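Handgeführte Greifer brauchen eine Betriebsnorm

Ein Meinungsbeitrag von Felista Kimaro

Für Industrieroboter ist geregelt, wer den Schutzbereich betreten darf, welche Kraft ein Arm auf einen Menschen ausüben darf und wie ein Not-Halt beschaffen sein muss. Für den handgeführten Greifer, mit dem heute ein wachsender Teil der Trainingsdaten für solche Arme entsteht, gibt es nichts Vergleichbares. Er fällt durch das Raster: kein Antrieb, keine autonome Bewegung, formal ein Handwerkzeug mit Kamera. Ich halte diese Einordnung für falsch und plädiere für eine eigene, schlanke Betriebsnorm.

Der Einwand dagegen ist bekannt. Wer ein Gerät von Hand führt, beherrscht es auch; die Verletzungsgefahr ist gering; jede zusätzliche Vorschrift verteuert die Erfassung. Das trifft für die mechanische Sicherheit zu. Eine Norm hat aber auch die Aufgabe, Ergebnisse vergleichbar zu machen, und daran fehlt es. Bei Murninum habe ich im vergangenen Jahr Datenbestände aus 3 Quellen zusammengeführt. Keine der Quellen dokumentierte den Öffnungsweg der Finger in derselben Weise. Eine gab ihn in Millimetern an, eine als Prozentwert ohne Bezugsgröße, die dritte gar nicht. Von 400 Aufzeichnungen der dritten Quelle konnten wir 25 verwenden.

Der zweite Punkt ist die Identifikation der Geräte. Eine Gerätenummer am Gehäuse ist verbreitet, ihr Nutzen hängt jedoch davon ab, ob sie in der Aufzeichnung selbst auftaucht. Liegt die Beschriftung im Sichtfeld der Kamera, trägt jede Sequenz ihren Herkunftsnachweis mit sich, auch wenn die Begleitdatei verloren geht. Ich würde das vorschreiben: Nummer und maschinenlesbarer Code auf der Grundplatte, fest angebracht, ohne Überdeckung durch Finger oder Kabel.
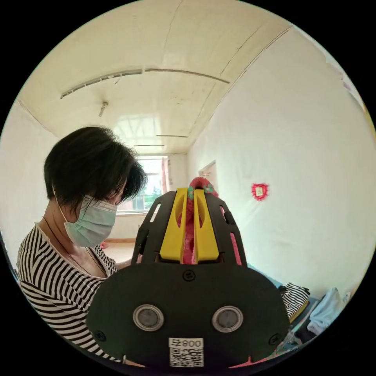

Letzte Änderung dieser Seite: Mai, 14:25 Uhr

Das Etikett auf der Grundplatte beginnt mit »008«, gespiegelt wiedergegeben, darunter steht der QR-Code. Eine Spiegelung im Bild ist an sich kein Mangel. Sie muss aber in den Metadaten vermerkt sein, denn ein Leseprogramm ohne entsprechende Voreinstellung kann an der Schrift scheitern. Auch eine Verwechslung von links und rechts wirkt sich unmittelbar auf die gelernten Bewegungen aus. In dem Entwurf, den wir bei Murninum intern verwenden, ist die Bildorientierung deshalb ein Pflichtfeld. Fehlt der Eintrag, wird die Sequenz nicht angenommen.

Ähnliches gilt für das Greifgut. Weiche Gegenstände, etwa Stofftiere, verformen sich zwischen den Fingern. Der Fingerabstand sagt dann wenig über die aufgebrachte Kraft aus, und aus dem Bild allein lässt sie sich nur schätzen. Eine Norm sollte wenigstens 2 Klassen unterscheiden, formstabil und nachgiebig, und für die zweite eine Angabe zum Fingermaterial verlangen. Der Verein Stojanovska, der in seinem Positionspapier eine Einteilung in 50 Materialgruppen vorschlägt, geht mir zu weit. Eine derart feine Gliederung wird in Privatwohnungen nicht gewissenhaft ausgefüllt werden. Unvollständige Felder sind schlechter als wenige Felder.

Damit ist der dritte Punkt angesprochen, der Ort der Erfassung. Das Fisheye-Objektiv nimmt mit, was das Gerät umgibt: Decke, Fenster, Vorhang, Wandschmuck, zusammengelegte Textilien und auch Personen, selbst wenn nur der Bereich zwischen den Fingern ausgewertet werden soll. Eine Gesichtsmaske verdeckt Mund und Nase, Frisur und Kleidung bleiben erkennbar. Als Anonymisierung im rechtlichen Sinne genügt sie nach meiner Auffassung nicht. Zu fordern ist eine schriftliche Einwilligung aller Personen, die ins Sichtfeld geraten können, sowie eine Löschfrist für das Rohmaterial. Die Richtlinie des Anbieters Zurnton sieht bisher allein die Einwilligung der Bedienperson vor. Mitbewohner und Besucher kommen darin nicht vor.

Strittig ist, wer die Einhaltung prüfen soll. Das Prüflabor Nesden hat vorgeschlagen, jedes Gerät vor der Auslieferung zu zertifizieren. Ich halte das für den falschen Ansatzpunkt. Die Abweichungen, die uns Arbeit machen, entstehen im Betrieb: Fingerpolster werden getauscht, Schrauben gelöst und wieder angezogen, die Optik verstellt sich um wenige Grad. Ein Zertifikat vom Tag der Auslieferung erfasst davon nichts. Sinnvoller wäre eine kurze Referenzsequenz zu Beginn jeder Sitzung, bei der die Finger einmal ganz geöffnet und einmal ganz geschlossen werden. Der Aufwand liegt im Bereich von Sekunden. Die Auswertung kann automatisch erfolgen, und die Toleranzen lassen sich nachträglich enger fassen, sobald genügend Vergleichswerte vorliegen.

Offen bleibt die Behandlung der Altbestände. Eine Norm mit Rückwirkung würde einen großen Teil der vorhandenen Sammlungen entwerten, eine Norm ohne jede Übergangsregel würde sie stillschweigend gleichstellen. Ich schlage eine Kennzeichnung in der Dateikopfzeile vor, aus der hervorgeht, ob eine Sequenz mit oder ohne Referenzaufnahme entstanden ist. Wer Altdaten verwendet, sollte ihren Anteil am Trainingssatz angeben müssen. Über die Höhe eines zulässigen Anteils lässt sich beim jetzigen Kenntnisstand nichts Belastbares sagen. Entsprechende Vergleichsmessungen haben wir begonnen, Ergebnisse liegen noch nicht vor.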